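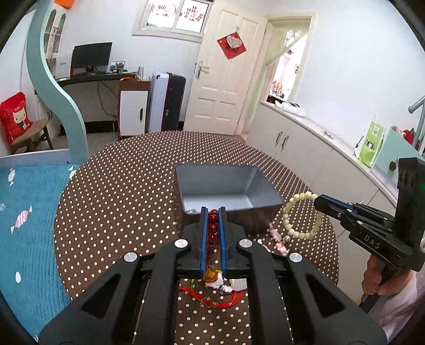 The bracelet box, and whether anybody needs one

2025-03-27
By Fionnuala Mulcahy

I have been reading about jewellery storage again, which is never good for my temper. The advice is always the same. Buy a box with compartments, give every piece a home, and you will wear what you own. I don't believe the last part for a minute. I have owned a box with compartments. I wore the same two things the whole time and the compartments filled up with earring backs and a spare button from a coat I no longer had.

So the current arrangement is a plain open box on the round table by the bed, grey-blue on the inside, with no lid and no dividers. Catríona Ó Dálaigh thinks this is barbaric. She has one of those stacking systems with the velvet rolls, and she says beads left in a heap will rub each other dull. Maybe they will. My dark red ones are still as glossy as anything, and they've spent most of their life tangled up with something else.

What I do accept is that bracelets are worse than necklaces for getting out of hand. A necklace you can hang on a nail. Bracelets migrate. The pale cream beads are easy enough because they're big enough to see from the door, but the pink ones vanish into everything, and the red braided cord with the gold-coloured knot has a way of getting underneath whatever you've just put down. I like the cord best, so of course it is the one I'm always hunting for. Then there are the small bits, the charms and odd beads that belong to nothing in particular. A sensible person would throw half of them out. I've tried, and they come back out of the bin before the lorry gets here.

The brown cloth with the white spots was meant to help. I read somewhere that you should always sort beads on fabric so they don't roll, and for once the advice is sound. It does stop them rolling. It does nothing about the spots, though, and looking for a small pale bead on a cloth covered in small pale dots is a job I'd wish on very few people. If you're buying one, get it plain.

I did go and look at proper boxes in Hargate last July – two floors of the things, and an assistant who told me that the average woman has 31 pieces of jewellery and wears 5. I would love to know who went round counting. The cheapest box with a drawer was 50 pounds, and the drawer stuck. I came home with a lampshade.

My method now, such as it is: heavy beads in first, flat at the bottom. Cords on top, where I can find them. Loose charms go in one corner and I try not to look at them. It takes a few minutes, and by the following week it wants doing again. Catríona says her velvet rolls stay tidy for months, and I'm sure they do, but I notice she turned up on Sunday in the same silver chain she always wears.

I may still get a lid. The dust up here is terrible and I'm tired of wiping beads with my sleeve. But if anyone tries to sell me a divider I'll be walking back to the bus.

We use cookies to improve your experience on this site. By continuing to browse you agree to our cookie policy. Accept | Manage settings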